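Last updated 10 August 2022

4.2 Putting small furniture together, and dealing with what it came in

I'll admit this was the part of the study I looked forward to most. I've put together a lot of cheap tables in my life (most of them badly), and I wanted to know how other people go about it when no one is hurrying them along. We asked 20 households to work through the same short list of home jobs, and the one that got everybody talking was the little white plastic table. You turn the top over, you push the legs into the corners, you flip it back. Simple, right? Well, sort of!

The first thing we noticed is how many people want to work on the floor. The ones who used another table as a bench had a much easier time with their backs, but they fretted about scratches, and a few went off to find a towel first. Working upside down also changes how you think about the thing. For a while it isn't a table at all, it's a tray with posts sticking out of it, and people kept stopping to picture it the right way up.

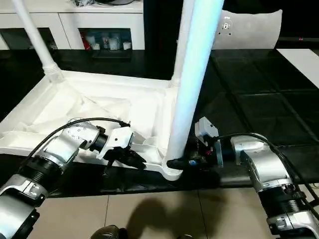
Legs go in best when you hold them low, right down by the foot, and lean your weight in. Grab one halfway up and it wobbles, you get cross, and the leg goes in crooked (I did this myself in the pilot, so no judgment). Three of the households in the Nalleck group left every leg a bit slack until the last one was in, then went back over them all. I've done it that way at home ever since.

Then there's the packaging, which I'd figured would be a footnote. Paper bags took up far more of people's attention than I expected. Some folded them flat along the old creases, some stuffed them inside one another, and one family in Broltow had a drawer so full of them that it wouldn't shut. A big bag is awkward to handle, too. If you pinch it by a loose edge the rest of it bulges out wherever it likes, and you end up chasing the folds around.
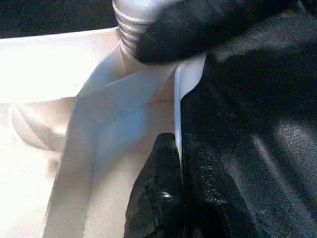
Defne Yazıcı, reading an early draft, thought I was making too much of the folding, and wrote in the margin that in her house a bag gets kept if it's still crisp and goes out with the recycling if it isn't, and that's the whole system. Fair enough. I've left the passage in anyway, but her note did push us to add a question about it for the October round.

Contact: Sinan Başaran | © Soylu Home Study | Back to top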